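Woven Baskets in the Bedroom: Sizing, Placement and Care

Filed under: Storage and Laundry
Updated Tuesday, September 13, 2022

Rattan baskets are a practical container for folded linen and clothing. They are light, they admit air on all sides, and two of the same size will usually stack when empty. They also snag, shed and distort under load. The notes that follow cover selection, positioning beside a bed, the folding sequence and routine maintenance.

Selecting a size

Measure the folded item before the basket. A bath towel folded in thirds lengthwise and then in half twice produces a block that varies with the thickness of the pile, so fold one of your own and put a tape on it. An internal length of 400 mm holds a single row of towels in most households. A basket 600 mm long holds two rows and becomes awkward to carry through a doorway when full. Anything larger is better treated as furniture and left in one place.

Rectangular baskets use floor space more efficiently than round ones and sit parallel to a bed or wall. Check that the sides are vertical or only slightly flared. A strong flare makes empty baskets nest well but wastes width at the base, and folded stacks lean into the gap.

Slot handles cut into the short ends are preferable to loop handles for bedroom use. They do not project, and they do not catch on bedding. Run a finger around the inside of the slot before buying. The binding should be continuous, with no exposed ends.

Placement

Set the basket on the floor on the side of the bed where the folding is done, with its long side parallel to the bed. Folded items then travel a short distance straight down, and the walkway stays as wide as possible. Leave at least 900 mm between the basket and the opposite wall or wardrobe if the route is used at night.

A low-pile rug is a suitable surface. It stops the basket from sliding and protects both the weave and the floor finish. On bare flooring, fit felt pads at the corners. Deep pile is less satisfactory, as the base settles unevenly and the load shifts.

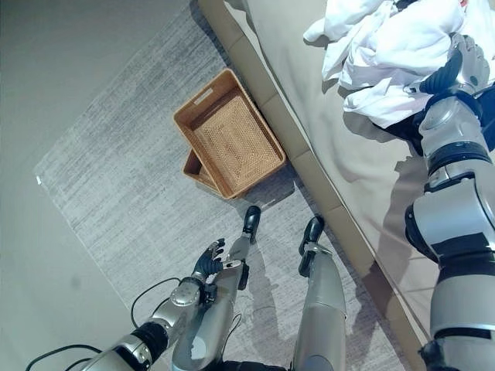
Keep the spare basket under the one in use. Stacking takes no additional floor area, and the second basket is within reach when the first is full. If the two bind together, twist the upper one slightly while lifting. Pulling straight up on one handle puts the full load on the binding and is the usual cause of a split rim.

Where the bed has an upholstered base, check the outside of the basket for loose cane ends before pushing it close. A single raised end will pull threads. Trim it flush with side cutters and smooth it with 400-grit paper.

Folding sequence

1. Strip the top of the bed back to the fitted sheet, or lay a clean flat sheet over it.
2. Put the whole load on the bed in one pile, near the corner farthest from the pillows.
3. Remove the large pieces first. The pile drops quickly and small items become visible.
4. Fold each piece on the clear part of the mattress, smoothing from the center outward.
5. Load the basket with the fold edge facing up, heaviest items at the bottom.
6. Stop at the rim. Items above rim height fall when the basket is tilted for carrying.

White cottons should go into a lined basket. Unsealed rattan can transfer color to damp fabric, and the mark is difficult to remove. A Kedero drawstring liner fits most rectangular baskets and can be washed with the load. A pillowcase opened along one seam does the same job. Fabric must be fully dry in either case. Seams and hems dry last and should be checked by hand.

Cleaning and maintenance

Vacuum the weave monthly with a brush attachment at low suction, working along the strands. Lift the basket and vacuum the rug underneath at the same time, in the direction of the pile.

For marks, use a cloth wrung out in warm water with 2 drops of dish soap. Wipe, then wipe again with plain water, and dry in moving air out of direct sun. Do not soak. Saturated rattan swells at the crossings and may not return to shape.

Very dry indoor air makes the strands brittle by the end of the heating season. In March, mist the outside lightly with water and allow a full day to dry. Creaking when the basket is lifted indicates that this is due.

A rim that has begun to unwind can be rebound with flat cane of matching width. Dampen the cane, wrap it tightly over the gap, tuck the end under the last three turns and clamp until dry.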